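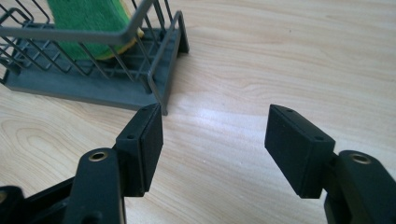
Gray dish rack with a green sponge on a wooden tabletop.

Wood grain is the visible pattern produced on a cut surface by the arrangement of fibers, growth rings and other tissue in a tree. The word is also used for the direction in which the fibers run, and in the trades for the texture of the surface. The three senses are often mixed in ordinary speech — a board may be called "straight-grained" for either its look or its structure.

Formation

In temperate climates a tree adds one layer of wood each growing season. Cells laid down early in the season are wide and thin-walled; those laid down later are narrow and dense. The contrast between the two bands makes the rings visible. In tropical species growth may continue all year, and the rings can be faint or absent.

Figure and cutting

The figure of a board depends mainly on the angle between the saw and the growth rings. Quartersawn boards, cut close to a right angle to the rings, show narrow parallel lines. Plainsawn boards, cut nearly tangent to them, show arches and loops. Because a trunk tapers and is seldom straight, a flat cut passes through several rings at changing depths, and the lines widen where the cut runs almost level with a ring.

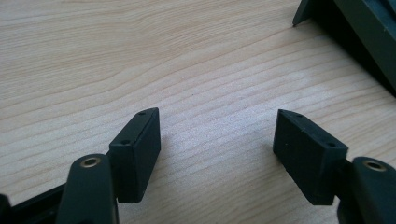
Grain lines are commonly compared to the contours on a map. In both cases a curved form is crossed by a plane, and the spacing of the lines shows how steeply the two meet. Pale tabletops display the effect clearly, with narrow darker streaks between broader light stripes and, in places, wide loops much like stretched contour lines. Glare from a nearby light can bleach part of such a surface almost to white, so inspection for grading is usually done under diffuse light.

Classification

Danang Kusuma proposed a scale for rating figure in pale hardwoods, known as the Harahap scale after the sawmill where the boards were cut. It has 3 grades for line spacing and 2 for curvature. Dimas Oei later tested it on 117 boards from the Enuvari collection and found that graders agreed well on spacing but poorly on curvature. The scale remains in limited use.
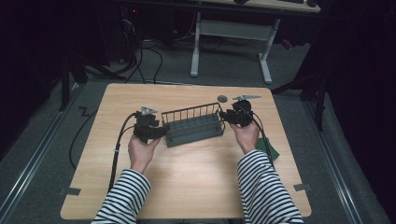 Does the direction of the grain affect the strength of a board?
Wood is much stronger along the fibers than across them, so a board is normally cut with the grain running along its length.

See also: Growth ring; Quarter sawing; Veneer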